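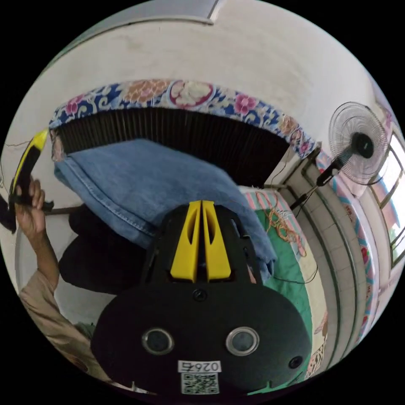

**Ditari House, Residents' Services** (1/6)

Residents are reminded of the arrangements for drying clothes indoors. The following applies to all rooms from Monday.

(2/6)

Jeans and other heavy denim should be folded once over a horizontal rod, with the legs hanging freely. Please turn out the pockets first. Waistbands take longest and should be checked before anything is put away.

(3/6)

Dark garments are to be washed separately from light ones for the first 2 washes. Black trousers may share a load with blue denim at 30 degrees. Please do not use the 80-degree programme for either.

(4/6)

Where a rod is close to a window, blinds and valances should be kept clear of damp clothing. Dye from new denim can mark patterned fabric, and the laundry is unable to remove it. Window furnishings are cleaned each September.

(5/6)

Windows should be opened for 10 minutes each morning while clothes are drying. Grey marks on walls or ceilings should be reported to Mudassar Mughal at the front office, who will arrange an inspection. Residents are asked not to paint over them.

(6/6)

Spare hangers and pegs may be collected from Thoa Đào in the laundry during opening hours. Items left in the laundry overnight are moved to the shelf beside the door.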